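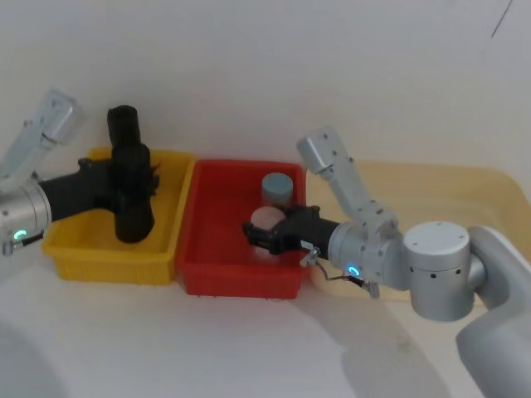 Wollilov Sorting Room, Grondside
Progress report to the Fülöp Fund
Prepared by Imre Orbán
Nov 29, 2019

Where things stand

The sorting room is set up and in regular use. When we last reported, the donated goods were still stacked in the corridor in mixed cardboard boxes and the room had no proper work surface. The walls are now painted plain white, the tables are in, and the goods are moving through.

We have sorted 594 items to date. These are the small household goods covered by the grant: drink bottles, storage tins, tubes, jars and similar containers that come to us from the drop-off point in Illby. Larger items still go straight to the main store and are not part of this count.

How the sorting is set up

There are four tables, all with white tops. We chose white after trying a dark wood table borrowed from the store. Black and dark grey items were hard to see on it, and small parts such as lids and rubber rings kept getting left behind.

Each table in use has a yellow plastic bin and a red plastic bin, placed side by side and touching. Goods that have not been looked at go in the yellow bin. Goods that have been looked at and accepted go in the red one. Anything rejected leaves the table right away and goes to the recycling cage by the door.

The bins are shallow with ridged outer walls. We considered deeper ones, which would have held more, but items at the bottom got buried and were often scratched by the time anyone reached them. With the shallow bins a tall item sticks up over the rim and is easy to get hold of. The drawback is that they fill up fast on delivery days, and the yellow bins need refilling more often than we planned for.

We ask that cylinders be stood upright in the red bin, starting from the back corners. Laid flat, they roll when the bin is carried and knock against each other. Standing up they also take less room, and it is easy to see at a glance what is in there before it goes to the shelves.

What gets checked

The check is short. Does the item stand up by itself? Is the surface cracked or badly dented? If there is supposed to be a lid, is it there and does it fit? Ribbed or segmented surfaces get a second look, as dirt collects in the grooves and the wash does not always get it out. Items that need another wash go into a tub under the sink and come back to a yellow bin afterward.

We do not test whether bottles hold liquid at this stage. That was in the original plan, but it made the tables wet and slowed everything down. It is now done at the sink, after sorting, and only for items that are going out as drinkware.

Storage

Four shelving units were bought with the grant and are standing along the back wall of the storeroom. Two of them are full. They are arranged by height, short items at the bottom, and this has worked well enough except that short wide cylinders and short narrow ones end up mixed together. We may put in dividers.

The labels on the shelves are handwritten for now. Printed ones are on order.

Problems during the period

The drop-off point in Illby was closed for part of October because of a leaking roof. Deliveries stopped and then arrived all at once, and the corridor filled up again until the backlog was cleared.

We also had trouble with the bin colors. Some people who came over from the main store were used to red meaning "reject" and put damaged goods in the red bins. A good number of items had to be checked a second time. We talked about swapping the colors but decided against it - everyone else had learned the system by then. A sign now hangs inside the door, and new people are walked through it before they start.

One smaller matter is lighting. The white tabletops are bright under the ceiling tubes and there is some glare late in the day. We have taken out one tube over the window side and will see how that goes through the winter.

Spending

Spending is within the approved budget. The tables, bins and shelving have been paid for. The wash tub cost less than expected, and we would like to move the difference to shelf dividers if the Fund agrees. No other changes are requested. Receipts are attached separately.

Next period

- Install the shelf dividers, if approved, and put up the printed labels.
- Agree on a delivery schedule with Illby so that goods come in smaller loads.
- Buy spare yellow bins, so that a full one can be brought over as soon as one is empty.
- Start sending sorted goods out to the store on a fixed day. At present they go over whenever someone has the van.
- Keep a simple tally of rejects by reason. We have only been counting what is accepted, and it would help to know whether most rejects are cracked, dirty or missing a lid.

Questions about this report can be sent to me at the Grondside office.

Imre Orbán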